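The play kitchen, all grown up

Toy food used to mean a plastic drumstick and a fried egg that slid under the couch. The shelves at Pradon, a toy and homewares shop in Etlow, now hold a whole pantry of it, and a good share is sewn. Plush condiments have been the surprise seller since July. Families come in for a cup and plate set and leave with a soft bottle of tomato sauce.

Nabil Azar does the buying. He started with 15 lines of pretend food and now carries 30, arranged by meal.
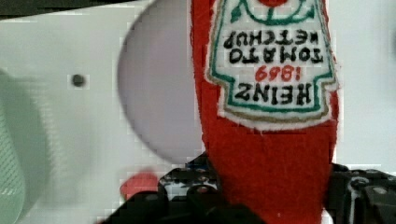
Felt and plush have one clear advantage over hard plastic, and that is noise. A soft bottle dropped on floorboards at 6 am wakes no one. The trade-off is cleaning. Embroidered labels hold up better than printed ones, but the edges fray, and a cold hand wash is kinder than the machine.

Azar's advice on a first set is to keep it small and mix the sizes. A large plate, a little bowl, a cup with a handle and some fruit will cover most games. Strawberries and bananas get picked up first, he says, because children know them from their own lunch.
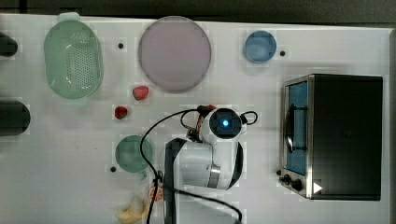
Real dishes from the op shop did the job for Durano, who wrote to us after our last feature on playrooms and reckons a child can tell a proper bowl from a pretend one by the weight.

There is something in that. A colander is a good example – it drains, stacks, holds the fruit and doubles as a helmet. Plastic ones in pale green or pink cost little and go straight in the dishwasher.

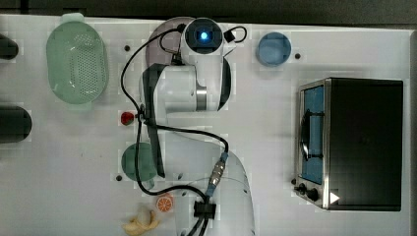
Eynon disagreed on colour, and would sooner have everything white so that the food stands out. Our own view is that coloured dishes make packing up easier. Green things in one tub, pink in another, and a four-year-old can manage it in 8 minutes.
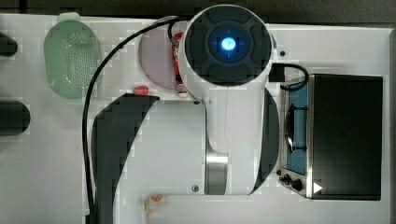
Page last updated: Thursday, 9.40 am

The toaster oven is where most parents stop and think. A full-sized one takes up a fair bit of the table, and knobs are hard to resist. If you use an old appliance for play, have the cord removed by an electrician and check the glass door for chips. Keep the working one on the kitchen bench, well back from the edge.

Pradon's play food is sold singly or in sets, and the shop will put sauce bottles aside if you ring first.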